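Trondton changes textile collection rules, drops off-site sorting

Print this article | E-mail this article

Trondton will stop accepting mixed bags of clothing and household textiles at its drop-off points in March and will require residents to separate wearable items from worn-out material before collection. The change applies to all 22 collection points in the municipality, including the 4 located at schools.

Under the present arrangement, bags are taken unsorted to a transfer depot, where they are weighed and forwarded to an outside contractor. The contract expires at the end of the winter and will not be renewed. Sorting will move to a municipal hall on the east side of town, operated by the textile recovery firm Sima under a two-year agreement.

Birsen Ersoy, head of waste services for the municipality, said the main problem with the old system was moisture. A single damp item can spoil a full bag during storage, and spoiled bags are sent to incineration regardless of what else they contain.

"We were paying to transport material, paying to have it rejected, and then paying to burn it," Ersoy said. "The sorting has to begin before the bag is closed."

Two bag types will be issued. A clear bag is for clothing, bed linen and towels that can be used again in their present condition. A gray bag is for textiles with holes, stains or worn fabric, provided they are clean and dry. Shoes must be tied in pairs and placed in the clear bag. Pillows, quilts, carpets and anything contaminated with oil or paint are excluded from both.
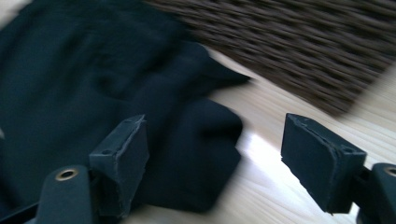 Sima will grade incoming material by hand in two stages. The first stage separates reusable goods from recycling feedstock. The second divides the feedstock by fiber content and color, and it is here that most of the handling time is spent. Dark material is the slowest to process. A crumpled piece in a deep blue-black has to be opened out and checked in good light before it can be assigned to navy or black, and the two go to different buyers. White and undyed cotton is graded fastest and brings the highest price per ton.

Corina Bratu, operations manager at Sima, said fiber content is read from the sewn-in label where one is present. Items without labels are tested with a handheld near-infrared scanner. The scanner is less reliable on very dark dyes, which absorb much of the signal, and those items are set aside for a second reading.

"Residents should leave the labels in," Bratu said. "Cutting them out adds a step for us."

Buttons and zippers do not need to be removed. They are cut away mechanically after grading and sold as scrap.

Reusable clothing will be offered first to local charity shops, with the remainder sold wholesale. Recycling feedstock will be shredded and supplied to manufacturers of insulation and wiping cloths. The agreement requires Sima to report tonnages by category to the municipality every quarter, along with the share sent to incineration.

Council member Anca Cozma voted for the agreement but questioned the opening hours of the new hall, which will accept direct deliveries until 9 p.m. on 2 evenings a week. She said the hours should be reviewed once the first quarterly report is available.

Bags will be available at the town hall service desk and at the library. Existing containers will be relabeled and will remain in their present locations.

Recent items
Water main work on Andale Road enters second phase
Līga Krūmiņa named director of regional library service
Jitero bus line to add early departure
Council postpones vote on parking permits

This site uses cookies to measure traffic and remember your settings. By continuing to browse, you accept their use. Cookie settings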